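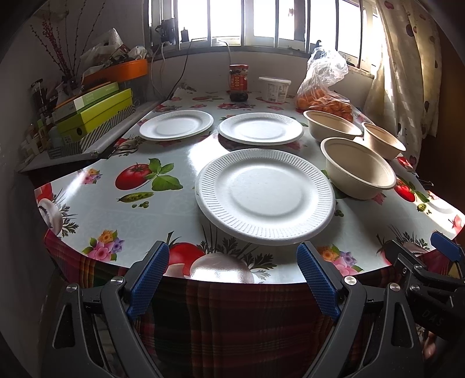 Can we just turn up on the night or do we have to book? asked one reader on the Drerkport noticeboard, and do kids pay? Fair enough, we never put it on the poster. Answers below, plus the other stuff that keeps landing in the inbox.

Do I need to book?
No. Turn up. Doors 6.30pm, food from 7. If you're a group of 11 or more, drop us a line first so we can push tables together.

Do children pay?
Under fives free. Everyone else puts in what they can at the door. Card or cash, card reader is slow, cash is quicker.

Where is it?
Prarnunel Hall, the lower entrance, not the one by the church. Sat nav takes you to the wrong side of the river. Follow the signs for the boatyard then left.

What do I bring?
One dish, enough for six or so people to have a spoonful each. Doesn't have to be fancy. Bread counts. Crisps count at a push. Please no more coleslaw, we had five last time.

Do I have to cook?
No. Shop bought is fine. Fruit is fine. Leave the label on or copy the ingredients onto a card.

What about allergies?
Every dish needs a card with what's in it. Cards and pens are on the side table as you come in. Nuts go on the far table by the piano, always, even if it's just a sprinkle. We can't promise anything is free from anything, it all comes out of home kitchens. If your allergy is a serious one please bring your own plate of food and come anyway.

Vegetarian / vegan / halal?
Yes to all, usually lots. Put it on the card. Separate spoons for each dish, please don't swap them round. This is the thing we get the most moans about.

Can I heat my food up?
One oven, two microwaves, and a queue. Best to bring it hot, wrapped in a towel. The oven is off from 7.15.

Plates and cutlery?
There for you. If you'd sooner bring your own from home then do, less in the bin. Foam plates can't go in the recycling here, general waste only. Paper ones with food on, same. Scrape first.

I left my dish behind. Where is it?
Probaly in the crate under the stairs. We hang on to things until the next supper, then they go to the Govindasamy shop on the corner, who sell them for the hall roof. Put your name on the bottom with tape!!

Is there parking?
A bit. The yard takes hardly anything and it fills up by 6.45. The 622 bus stops at the bottom of the hill, last one back is 10.05pm.

Wheelchairs and buggies?
Ramp at the lower entrance, flat all the way through. Accessible loo on the left. Buggies in the corridor please, not by the fire door.

Can I bring wine?
Yes, your own, and take the empties home. No bar.

How many people come?
More than 100 in August, less in the winter. The hall is licenced for 215 so we've never had to turn anyone away.

Is there music?
Sometimes. Whoever turns up with something. Finishes at 9.30, the neighbours have been good about it.

Dogs?
Sorry, no. Assistance dogs of course.

Can I take leftovers home?
After 9, yes, help yourself. Bring a tub. Rice dishes get binned, please don't argue with whoever is on the kitchen.

Can I help?
Yes please. Setting up from 5pm, washing up from 9. Washing up is always short. No need to sign up, just find an apron.

How do I hire the hall myself?
Not us, that's Onard Lettings. Their number is on the hall door. We only have it for the suppers and can't move dates for you.

When is the next one?
See the top of the Suppers page. If the date there has gone past, we haven't updated it yet, try again in a day or two.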